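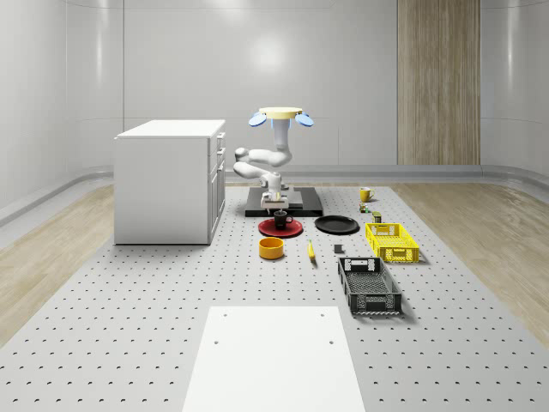

Welcome back, everyone, and thank you for squeezing in after lunch. Last time we spent far too long on joint names (my fault, I do love a joint name), so these notes cover what I had hoped to reach then: how the Fladmont practice cell is set up in the simulator, and how we keep it in good order from one term to the next.

## 1. Start with the base

The arm stands on a flat black base plate, and the plate stands on the perforated platform. Before you touch anything else, open the cell file and read the position of that plate. Write it down, on paper if you can. Every other position in the Fladmont file is measured from it, and if it has crept by even 4 mm your grasps will all be off by the same amount, and you will spend a very long evening blaming the gripper.

Oskari Väisänen, who built the first version of this cell at Irnden, used to check the base at the start of every session and again at the end. I have picked up the habit from him and I warmly recommend it.

## 2. Lay out the objects

Load the cabinet and the crates first, then the plates, then the small things. Small items settle badly if you drop a crate in beside them afterward. Let the physics run for 2000 steps with the arm parked, and only then save the layout.

A few things to look for once it has settled:

- the mug should be upright and still, with no trembling on its plate
- plates should lie flat, and if one rocks, raise it slightly and let it drop again
- nothing should be sunk into the platform (look from low down, it is much easier to spot)

## 3. Check the views

Please don't trust a single camera. Go through each one in turn and compare it with the saved reference picture for that view. A close view is very good for judging contact shadows, and you can see the button cluster on the arm nicely too.

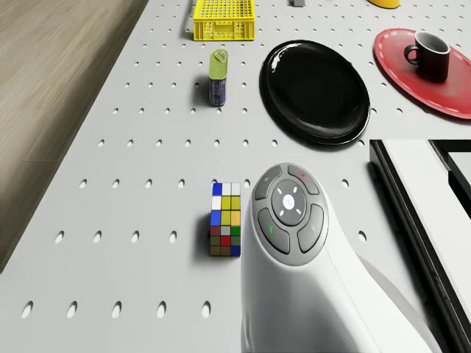

*Fig. 2. Closer view over the platform, with the can, the black plate and the cube beside the arm.*

The buttons are part of the arm model, so leave them alone and give your commands from the Vainio panel as usual.

## 4. Looking after it

Once a month, run the full check of 126 poses. It takes up to 5 minutes — a good moment for coffee. If a pose fails, reload the saved layout and try once more before you change any settings at all.

For next time, please read the Gronby notes on gripper friction and bring your base plate figures with you.

Edit Halász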